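Posted by Hadi Srour in April

So I finally gave up on renaming layers by hand. The lower-thirds project I've been moaning about had grown to more than 500 of them, most called "Shape Layer" plus a number, and my expressions broke every time I duplicated a comp.

I tried Tikeo first. Lovely little panel, does batch renames and color labels, but it won't touch anything inside a precomp (which is where I hide everything!). Then I gave Pivska an evening. It does go into precomps, and it rewrites the expression references as it goes - that part made me very happy. It took 37 seconds on the big file.

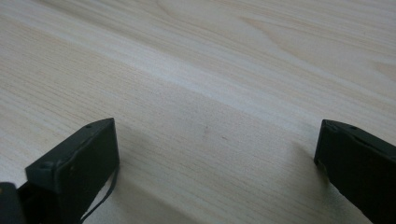
Wullent wrote back that I should turn off auto-save before running it on anything that size, or the undo history fills up and you're stuck with whatever names you got. Good tip, and I wish I'd had it on Tuesday, when I ran the thing with a typo in my prefix and ended up with "tilte_" all over the project.

Anyway, my settings now are prefix by type, numbers padded to 4 digits, and skip locked layers. I keep the guide layers locked, so they stay as they are. Next I want to see if it copes with the old Afridi template, which has text layers driven by a spreadsheet and scares me a bit.
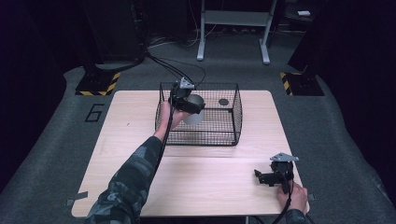
Black wire mesh basket on the table

If you've run Pivska on a project with linked text, tell me how it went before I try it!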